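Back from the meeting at the library annex. My feet are cold and I have the handout in front of me, so I'll put down what was said while I still have it straight.

The subject was the name of the bridge. It has been the Valderrama Bridge for as long as I have lived here, and I never gave much thought to who Valderrama was. He ran the ferry, and later he ran most of the town. The marker at the east end says "founder and friend of the working man." It doesn't say that he held the ferrymen to contracts they couldn't read, or that he had the cabins on the Rovside bank pulled down in winter with the families still living in them. That part comes from the county court papers, which have been in boxes at the courthouse in Grekislow the whole time. Anyone could have asked to see them. I could have.

There were three proposals on the handout. Keep the name and the marker as they are. Keep the name and put up a second marker beside the first with the court record on it. Or take the name off and call it the Rovside Bridge, after the settlement.

I went in leaning toward the second. I came out leaning toward the second too, but less comfortably.

The people who wanted no change mostly talked about their grandparents. One man had worked on the deck repairs and said his name was on nothing, and he didn't mind, and he couldn't see why a dead man's name should bother anybody. A woman two rows ahead of me said her family was one of the ones turned out of the cabins. She said it calmly and sat down again. The room was quiet for a bit, and then somebody asked about the cost of the signs.

The cost of the signs took up the next half hour. The figure given was 18 signs, counting the ones out on the highway, and there was a disagreement over whether the county or the town pays for the highway ones. The petition to change the name has 1000 signatures, which the clerk has accepted. A man at the back wanted to know how many of those people live inside town limits. He was told that would be checked. He asked when. He was told May.

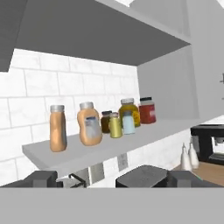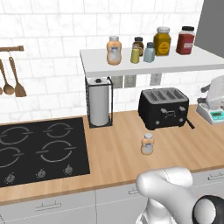
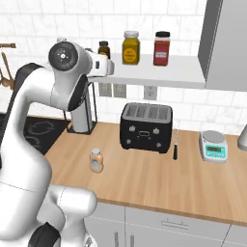

What I keep going back to is the date on the marker. It says 1693 for the first crossing, and the court papers don't support it at all. The earliest mention of a ferry in them is a good deal later. I said so when I got my turn. I compared it to a kitchen, which was probably a mistake, but it was what came to mind: when you have a white tile wall behind everything, you stop looking at the wall and only see what is set out in front of it. The date is the wall. Everyone argues about the man and takes the date as given. I got some polite nods. The chair wrote something down, and I don't know if it was what I said.

My own guess is that the date was borrowed from Erolano, across the county line. They have an old stone with that year cut in it, and they have made a good deal of it. Our marker went up soon after theirs was written up in the newspaper. I can't prove one led to the other. I would need the minutes from the year our marker was paid for, and the minutes for that year were not in the binder when I looked in the fall. The binder skips from one spring to the next. It may only be misfiled.

I should be careful here. I don't like Valderrama much after reading the papers, and it would suit me to find that the whole marker is wrong. A wrong date doesn't make him worse. It only means whoever wrote the text didn't check, or didn't want to.

I also don't care for the idea that taking a name off a bridge is the same as forgetting. I had forgotten him perfectly well with his name on it. I drove over that bridge for years and read the sign as a road sign. The petition is the reason I went to Grekislow in the first place. On the other hand, if the name goes and nothing is put up in its place to say why, then in another generation it will be the Rovside Bridge and people will assume there was a nice village there. That was the point I meant to make when I stood up, and I spent my two minutes on the date.

The second marker would need a text everybody can agree to, and I doubt there is one. A draft was read aloud. It said that Valderrama's legacy was "complicated" and that "hardships were experienced by some residents." I wrote in the margin: by whom, done by whom. The cabins were pulled down by men he paid. The court papers give the sum for each man. If that can't go on a marker, I would sooner see the name come off.

So maybe I am leaning toward the third after all. I notice I have talked myself over there in the course of one page.

No vote was taken. Written comments are open until the next meeting, and they want them on one side of a sheet. I will do mine tomorrow after breakfast and keep the date out of it, or give it one line at the end.

To do: ask at the annex about the missing minutes. Write to the courthouse and find out what they charge for copies of the contracts, and whether the ferrymen's marks come out clearly enough to read. Return the county history, which is overdue and no help on any of this. It gives Valderrama a whole chapter and Rovside half a sentence.

Rain started on the walk home. Left the hall light on and the coat over the chair to dry.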